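Toy brick

A toy brick is a small molded building piece, most often made of plastic, that joins to other pieces of the same kind by means of raised studs on its upper face and a hollow or ribbed space underneath. Bricks are sold in sets and by the bagful, and they are handed down, mixed up and kept for far longer than most other toys. In everyday speech the word is stretched to cover plates, slopes, wheels and nearly anything else that will snap onto a stud.

Origins

Building toys are very old, and children were stacking plain wooden blocks long before anyone thought of making the blocks hold on to one another. Pressed stone, rubber and wood were all tried before plastic won out after the middle of the twentieth century - it was cheap, it took color well, and it could be molded finely enough for two pieces to grip and still come apart in a child's hands.

Many small makers followed the large ones. Gradden sold a modest town series with printed doors and shutters, and Çınar became known for a softer, slightly oversized brick meant for younger children. The Gradden catalog at its fullest listed 1,269 separate parts, a good share of them being the same part in another color.

Sorting and storage

Anyone who has lived with bricks for a while will know that keeping them in order is a hobby of its own. Some families sort by color, which looks lovely on the shelf but makes it hard to find one small piece among its neighbors. Others sort by shape, and plenty of people are perfectly happy with one big tub and a bit of digging.
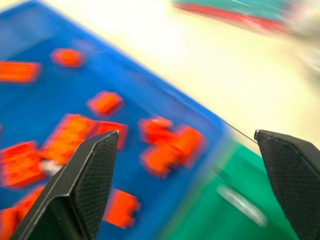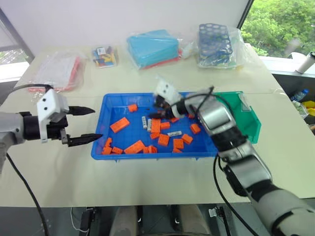

Orange bricks in a blue tray

In her handbook for toy libraries, Shewit Wolde suggests starting with shape and turning to color only once a collection has passed 3,000 pieces. Zewditu Tamiru, who ran the lending room at Nekness, took the opposite view and packed her loan bags by color, 100 bricks to a bag, with the returns checked every Friday. Both methods still have their loyal followers, and the friendly argument between them fills a good many pages of the collectors' newsletter Granisik.

Cleaning

Plastic bricks are usually washed by hand in lukewarm water with a little dish soap, then spread on a towel to dry. Very hot water can warp them, and pieces with stickers or moving parts are best wiped with a damp cloth. White and pale gray bricks may turn yellow after years near a sunny window.

See also: Construction set, Wooden block, Toy library

Shared 2 times
Contact us | Back to top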